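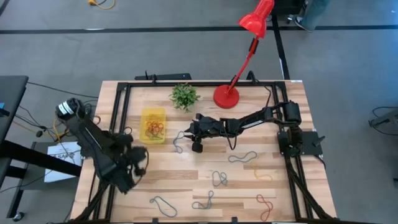 A yellow bin for rubber bands, with a plant and a red lamp close by.

The small things deserve a policy

Opinion, August 2021

Organisations of every size maintain registers for their furniture, their vehicles and their keys. Very few maintain any view at all on rubber bands, paper clips, twist ties and the other minor stock that passes across a shared table in the course of a working day. It is the position of this essay that they should, and that the view need be neither long nor costly.

The Fetley office of Bemolura moved to shared tables in November, and the change exposed a habit that individual desks had concealed. Each person had been keeping a private hoard. When the drawers were cleared, Yaa Owusu, who had charge of the move, recorded 455 rubber bands in a single bank of cabinets, a good many of them perished. The same office had placed 2 orders for new ones in the preceding year. The sum of money was trivial. The time spent opening drawers in search of a sound band was less so, and it was borne by everyone.

The remedy adopted at Fetley was one open container per table, with a standing instruction that bands be returned to it before the table is vacated. No labels, no dividers. I have heard this criticised as a half-measure, and I wish to defend it.
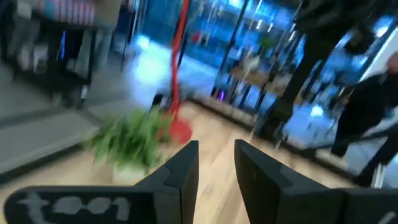 Should rubber bands be sorted by size or colour before they are put away?
In most workplaces a single mixed container is sufficient. Sorting is worthwhile only where a particular size is required every day, as in a mailroom.

The case for the single container rests on the behaviour of tired people at the end of an afternoon. A system with six compartments asks six small questions of the person using it, and the usual response is to leave the item on the table for a colleague to deal with. Mawuli Yakubu, of the storage consultancy Atinga, has argued in correspondence with me that compartments teach discipline. They may well do so in a workshop where the same staff use the same bench for years. A shared table is used by visitors, casual staff and people from other floors, and its arrangements must be understood without instruction. 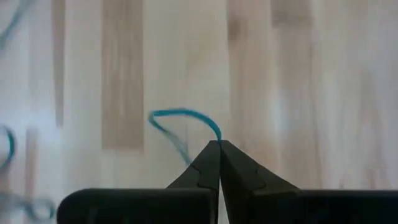
Colour is a separate matter, and one on which purchasing officers could be more helpful. The natural tan band is the cheapest and remains the default in most supply catalogues, yet it vanishes against a pale timber surface and is accordingly the band most often left behind. A strong teal-blue, by contrast, stays easy to pick out even when the piece is thin and bent over in a loop. The Zestum building, which has 132 staff, now buys only bright colours for its common areas, and its cleaners have reported fewer strays on the floor. I would commend the practice elsewhere.

There remains the question of what else may stand on the table. I see no objection to a plant or a lamp. A surface stripped of every agreeable object is seldom better cared for — if anything, people take less trouble over it. The sensible rule is that decorative items keep to the back and the container stays within easy reach of whoever is working there. 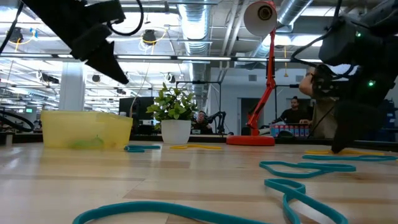
Teal and yellow bands on the tabletop, with the bin and a potted plant behind.

Managers who doubt the value of such a rule might begin with one table and one tub for a month, and should check at the end of it whether orders for new stock can be reduced. Perished bands should be thrown out at the same time.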